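Kadley kitchen set, collection gallery

Dramava project, Lukstead lab. Posting these quick before the next batch starts.
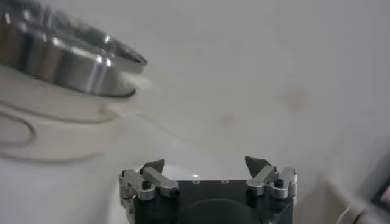 We're after 100 good runs per task before anything goes to training. Kitchen tasks first, then the laundry ones. Each run is one person driving the arm start to finish, wrist camera on the whole time, no cuts. Bad runs get kept too, just tagged. Kuster (our labeling tool) sorts them by tag so please dont rename the folders!!

Where it stands: 13 runs tossed out of the first batch, mostly late starts on the recording. Two were fine on video but the joint log was blank. Redoing all of those in September.

Notes for whoever drives next:

Go slow near shiny stuff. Reflections are good to have in the set, blur not so much.

Start with the fingers open. Every run, same start pose, or the trimming script gets confused and eats the front of the clip.

Change something small between runs. Turn the pot a bit, slide it over, swap the cloth. Same layout over and over teaches it one layout.

Wipe the lens at 2. Again before you leave.

Short label, plain words. "move pot left" is plenty. No need for a paragraph, the model doesnt read your feelings.

More pictures once the laundry runs are in. Full clips are on the Lukstead drive under Kadley, ask if you cant get in.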